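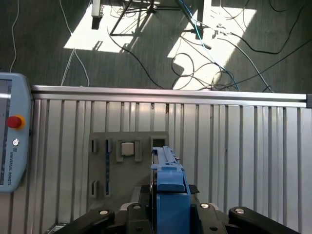 Pikside Supplement Labels

Pikside is a collection of 3,688 dietary supplement labels, typed up by hand and sorted so you can search them, compare them and (we hope!) build fun things with them. It covers vitamins, minerals, herbal blends, sleep aids, protein powders and a big, wonderfully messy pile of "focus" products.

What's in it

One row per label. The main file is labels.csv, and the columns are:

product_id – stays the same between releases
form – capsule, tablet, powder, gummy, liquid
serving_size – as printed, units included
ingredients – in label order, separated by semicolons
blend_flag – yes if any amounts are hidden inside a proprietary blend
warnings – full text, typos and all

A second file, synonyms.csv, maps 526 ingredient names to a common spelling. This is our favorite part. Ashwagandha alone shows up under more names than we ever expected, and Latin names get shortened in all sorts of creative ways.

Where it came from

The labels were gathered over 24 months by the Sostby reading group and typed in using Gornosero, our little entry form. Two people typed each label separately and a third settled any differences. Older rows from the Nnaji list were folded in last April and have no warnings text yet.

Known gaps

Gummies are thin on the ground. Amounts in "IU" have been left alone and not converted. In 12 rows the serving size was unreadable, so the field is blank. Kids' products are mixed in with adult ones and there's no column to split them – that's next!

Please don't use this for

Dosing, medical advice or deciding whether a product works. We recorded what labels say and tested nothing.

Getting started

Open labels.csv in any spreadsheet program. The encoding is UTF-8. If accents look odd, use the import menu instead of double-clicking the file.

Corrections are very welcome, so send the product_id and the line you think is wrong.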